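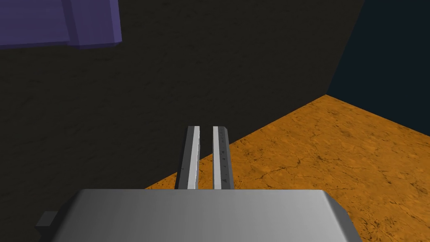 Finding a stale wrist view in a simulated two-arm robot

I love this fault, which is a strange thing to say about something that ate most of my December. The robot in our Jalemov bedroom scene would drive towards a drawer handle, close its fingers too early and pull on nothing. Every log looked healthy. The arm went where it was told, the gripper closed when it was told, and the policy was being fed wrist pictures that were 210 ms old.

If your robot grabs short, grabs late or hunts from side to side near the target, try the steps below before you retrain anything. You need one scene, one recorded run and an afternoon.

Before you start

Turn off randomised lighting and textures and fix the random seed. Save a copy of your run settings. If the same code also drives real arms, unplug it from them first. You are going to feed it wrong timings on purpose, and a real gripper with a late view can hit somebody or crush something.

Step 1: Stamp the picture where it is made

Our stamps were added when a picture arrived at the policy, so they always looked fresh. Move the stamp into the render call, and store the simulator time in it, not the clock on the wall. Do this for both wrists and the head view.

Step 2: Log the age

At each control step, take the current simulator time, subtract the stamp and write the result to a file. We run a control step every 50 ms. The head view was never more than one step old. Both wrist views started out fine and got worse as the run went on, which was a lovely clue!

Step 3: Swing the wrist with the fingers open

Park the base, open the gripper and swing one wrist slowly from side to side. Save the wrist view and the joint angles together. Pick something with straight edges in the room, because you'll be comparing where those edges land. 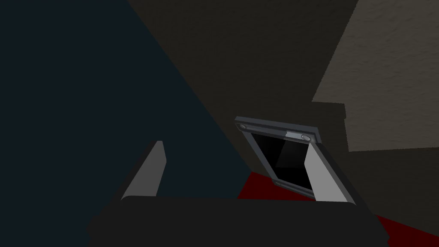

Wrist view, fingers open, with the framed panel in the gap.

Now put the arm back at each saved joint angle, let it settle, and render again. If the edges in the saved picture and the new one don't line up, the saved one is old. Do the other wrist too, even if you feel sure by now (I skipped it and had to come back).

Step 4: Look at the queue

Ours was set to hold 5 pictures and hand over the oldest first. When rendering briefly ran ahead of the policy, the queue filled and never emptied again. Set the length to one and let each new picture replace the last. In Boltumico the setting is called keep_latest, under the sensor block, and it has to be set separately for each view.

Step 5: Add a stop

Fixing the queue cures this case only. Add a check that holds the arm still if any view is more than 3 control steps old, and make it print which view tripped it. Then test the check by delaying one view by hand. The arm should hold its pose with the gripper unchanged. Opening the fingers on a stop sounds kind, but it drops whatever they are carrying.

Step 6: Run the drawer task again

Use the same seed and the same start pose as your bad run, and keep the age log switched on all the way through.
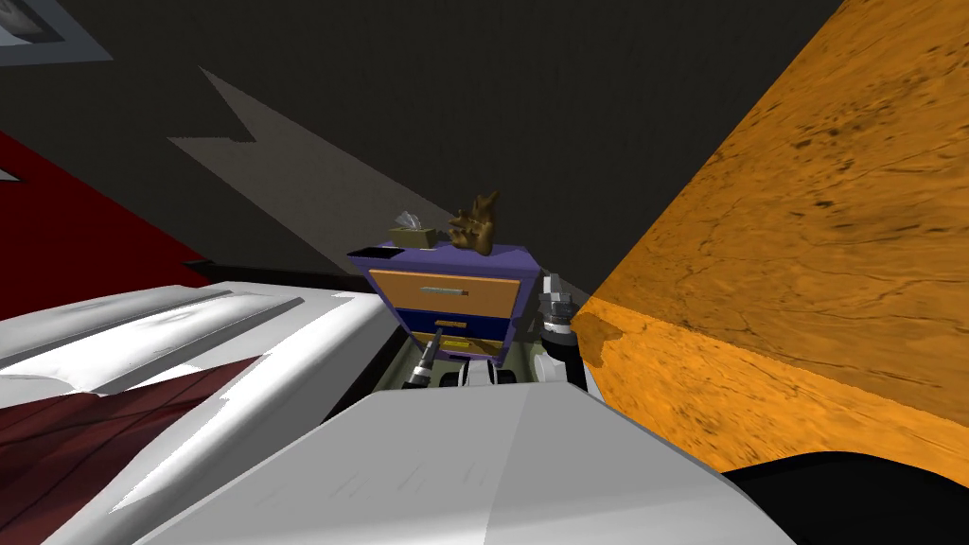

Ulla Tveit wrote in after reading a draft: I'd put the stop in before touching the queue. We did it your way round, the grabs got better, everyone was happy and the check never got written. Two months later a different view went stale and we were back to pulling on air. Also, please tell people to log the age during resets, as ours kept the last picture from the previous run.

She's right about resets, so clear every queue when the scene reloads and refuse the first control step until each view has sent a new picture. I've also moved the stop to the top of my own checklist. If you use a different simulator, the setting names will differ, but the age log is only a few lines anywhere. Send me your plots if they look odd!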